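Caderno da oficina, 2018-04-11
Embalagem / caixas, bancada do fundo

Cheguei tarde, a remessa da Priletov já estava toda no chão junto à porta. Guangming Liang tinha começado a separar sozinho, sem lista. A lista estava comigo, culpa minha.

Tema do dia: caixas de cartão reaproveitadas. Quais ainda servem, quais vão para o fardo. Temos 34 guardadas desde a última remessa e mais as que vieram hoje. Não se pode continuar a empilhar tudo debaixo da escada, a Wanting Yao já tropeçou lá e tem razão em reclamar.

O que se fez de manhã

Fita velha fora. Demora mais do que parece, a fita de papel sai bem se for puxada rente, a de plástico leva a camada de cima do cartão atrás. A Wanting Yuan experimentou aquecer com o secador, resulta mas fica cola. Não vale a pena para caixas pequenas.

Teste de aperto nos cantos: mão aberta na aresta vertical, carregar. Se o canto cede e não volta, fardo. Se volta, segunda pilha. É um teste rudimentar, eu sei. O Zhenhua Cao quer fazer a coisa com pesos, pôr carga em cima e medir quanto desce ao fim de uma hora. Concordo mas não hoje.

Vincos: um vinco no meio de uma face larga incomoda-me menos do que um vinco junto à aresta. A face dobra um bocado e aguenta, a aresta é que leva a carga. Escrever isto na folha da parede, porque o Zixuan Fu pôs de lado duas ou três boas só por terem riscos e mossas.

Humidade: as que estavam encostadas à parede norte cheiram a cave. Separadas. Não misturar com as outras até alguém decidir.

Rasgões

Aqui é que perdemos a manhã. Discussão comprida sobre o que é um rasgão que se repara e o que não é. Posição da Wanting Yao: se o rasgão segue a aresta, a caixa acabou. Posição do Guangming: com fita reforçada por dentro e por fora ainda faz uma viagem curta, por exemplo daqui ao armazém da Luklow. Eu estou mais para o lado dela, mas fizemos uma experiencia com uma e ficou mais rija do que eu esperava. Uma só não prova nada.

O caso típico é uma caixa grande castanha, lisa, sem nada impresso à vista, com faces largas que ainda passam, uns vincos e mossas de uso. Olha-se de frente e parece boa. Depois vê-se a aresta: cartão esfiapado de cima a baixo, as camadas de dentro à mostra, onde uma aba ou uma costura se separou.
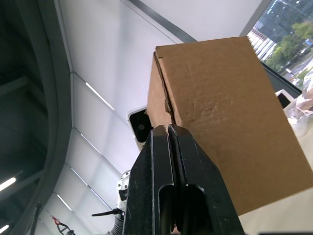 Regra provisória para rasgões

1. Rasgão só na aba, longe da aresta: fita e segue.
2. Rasgão na aresta, mais curto que a palma da mão: fita por dentro e por fora, marcar R a lápis, só carga leve.
3. Rasgão na aresta, mais comprido que isso: não se usa como caixa. Cortar as faces boas para separadores.
4. Canelado à mostra e esmagado: fardo directo, sem discussão.
5. Dúvida: pilha da dúvida, vê-se ao fim do dia com duas pessoas. Não deixar de um dia para o outro!!

O ponto 3 foi ideia da Wanting Yuan e é o que vai poupar mais. Andamos a comprar separadores à Negi em lotes de 1,000 e metade do que precisamos saía destas faces. Medida que usamos mais: 70 cm de comprido, altura conforme a prateleira. Cortar sempre com o canelado na vertical, senão dobram com o peso. Eu cortei dois ao contrário antes de me lembrar.

Tarde

Faca nova na guilhotina pequena, a outra mastigava o cartão em vez de cortar. Guardar a velha para a espuma.

Fita reforçada: resta um rolo e o fim de outro. Pedir. O Zhenhua diz que a da Cesura cola melhor em cartão com pó, mas é capaz de ser impressão dele. Pedir 2 rolos e comparar lado a lado na mesma caixa, escovada e por escovar.

Escovar antes de colar faz diferença, isso já dá para dizer. Na aresta rasgada o pó do cartão solta-se e a fita agarra-se ao pó. Trincha seca, duas passagens, depois fita. Apertar com o rolo de borracha, não com os dedos.

Também: juntar bem as camadas abertas antes de pôr a fita. Se ficam levantadas a fita faz ponte por cima e o rasgão continua por baixo. O Zixuan sugeriu uma linha de cola branca entre as camadas e molas da roupa até secar. Fez numa, está na prateleira de cima. Não mexer.

Por fazer

- folha da parede com a regra (eu)
- ensaio de carga, combinar com o Zhenhua onde se põe, não na passagem
- encomenda de fita
- esvaziar debaixo da escada, levar as da parede norte para o telheiro
- perguntar na Priletov se podem mandar as caixas abertas pela fita e não à força, metade dos rasgoes deve vir daí
- rever a regra em Setembro, quando vier a remessa grande

Pilha da dúvida não foi vista ao fim do dia. Fica para amanhã, logo no primeiro dia. A chave do telheiro está com o Guangming.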